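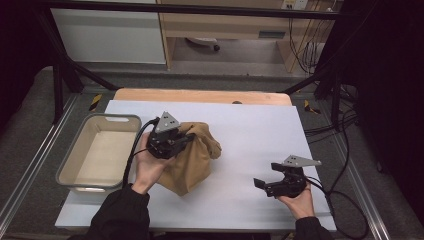 Demonstration operators, part time — Orkcombe

Grivetti is hiring people to show household tasks to robots by hand. You stand at a table, hold a gripper in each hand, and do a simple job with cloth, baskets and other everyday items. The grippers record how you moved. Those recordings are used to train robot arms to do the same job.

No technical background is needed. Most of what we teach in the first week is how to hold the grippers and how to work at a steady pace.

Location: Grivetti, second building, Orkcombe
Hours: 3 shifts a week, morning or afternoon
Contract: fixed term, starting in January, with a possible extension
Openings: up to 39 across all shifts
Reports to: shift lead, demonstration floor

What the work is

Each station is a table inside a metal frame. The item you work with is set out before you start, and a task card tells you where it should end up. A typical card for the cloth tasks reads: pick up the cloth, put it in the basket, bring both grippers back over the table, stop. You do that, the recording is saved, the cloth goes back out in a new position, and you go again.

One run of a task is called an episode. Episodes are short. We keep the ones that are clean and throw out the ones with a long pause, a dropped item or a gripper out of place. A thrown-out episode is normal and does not count against you.

You will also be asked to vary what you do. If the cloth is always in the same spot and always bunched the same way, the recordings are not much use to us. Task cards tell you what to change and how often. Some cards ask you to use the left hand only while the right stays clear of the work, and some ask for both hands together.

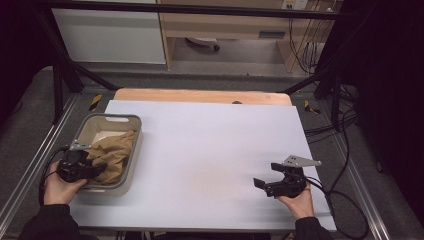

Between episodes you reset the table, check that the cables are free of your arms and the item, and mark the card. At the end of a block you go through a few of your own recordings with the shift lead and note anything that should be left out.

A small part of the job is remote control. In those sessions you sit at a desk and move a robot arm through a controller while watching it on a screen. New operators start on the hand-held grippers and move to remote control after their first month if they want to. It is slower work and some people don't care for it. You can stay on the tables.

What a shift looks like

Shifts are four hours. You work in blocks with a break after each one, and you change stations at the midpoint so that you are not repeating the same motion all day. The grippers are not heavy, but you are holding them out in front of you and squeezing them over and over. People with a history of wrist or shoulder trouble should raise it before the trial session so we can talk about what is workable.

You will be on your feet for most of the shift. Table height can be changed. Stools are available for the folding and sorting tasks but not for the basket tasks, where you need to reach.

Operators wear plain dark long sleeves at the stations. We supply them. Rings, watches and bracelets come off and go in your locker.

What we are looking for

You should be able to:

Stand and use both hands for a block at a time
Follow a written task card closely, including when it seems fussy
Do the same motion many times and keep it tidy
Say when something went wrong in a recording
Read and write basic English

It helps if you have done packing, sewing, lab bench work, food prep or any other job where your hands did the same thing for hours. Left-handed applicants are welcome. All stations can be run with either hand leading.

You must be 18 or over and allowed to work where the job is based. We can't offer this role remotely, including the remote control sessions, which take place on site.

Ojala operators

If you worked for Ojala on the earlier sorting project, you can apply and you do not need to repeat the trial session. Put "Ojala" at the top of your application. The grippers have changed and so has the recording software, so you will still do the first-week training with everyone else, at full pay.

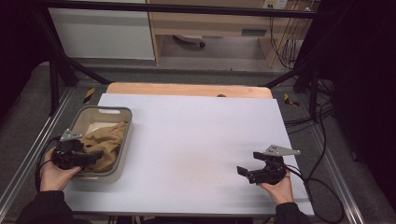

ORKCOMBE, January

Training for the first group begins this month. The group will start on cloth and basket tasks and stay on them until each operator has 300 accepted episodes. There is no deadline for reaching that number. After that, operators are added to the general rota and may be given any task on the floor.

A second group will begin when the first has finished training. If you are offered a place but can't make the first start date, tell us and we will hold your place for the second group.

Pay

Pay is hourly and does not depend on how many episodes you record or how many are accepted. We tried a per-episode rate before and it made people rush, so we dropped it. Training hours, table resets, review time and breaks are all paid at the same rate. The rate for each shift is listed on the application form, with a higher one for the Sunday shift.

What gets recorded

Cameras on the grippers and above the table record your hands, your sleeves and the table. The stations do not record sound. Your name is not attached to the recordings. Each operator is given a number, and the list that links numbers to names is kept by the staffing office and is not shared with the people who train the robots.

Recordings are used by Grivetti and by our partner on this project, Grimus. You will be asked to sign a consent form covering this before your trial session. Please read it. If you don't want to sign it, we can't place you at a station, but you may still apply for item prep and other floor jobs.

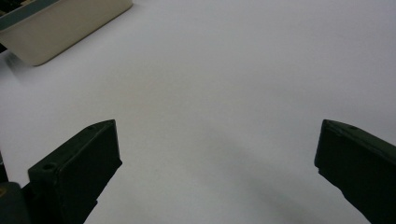 Gripper camera view, with the fingers open over the work surface.

Trial session

Everyone we shortlist comes in for a paid trial session of 2 hours. You will get a short safety talk, a demonstration, and time to practice at a station. After that you do a set of episodes from a task card. We look at whether you follow the card and whether you keep the gripper fingers in view of the camera. Speed is not scored.

You will hear from us within a week of the trial, whether or not we are offering you a place.

How to apply

Fill in the form on the Grivetti jobs page and choose "Demonstration operator, Orkcombe." A resume is optional. In the box marked "About you," tell us in a few sentences about work or hobbies where you use your hands, and list the shifts you can do. If you need a change to the station or the hours to be able to work with us, put that in the same box or call the staffing office.

Applications are read as they come in. The posting will be taken down when all places are filled.

Parking is behind the second building. The bus stop is across the road from the main gate — use the side entrance, as the front one is for deliveries.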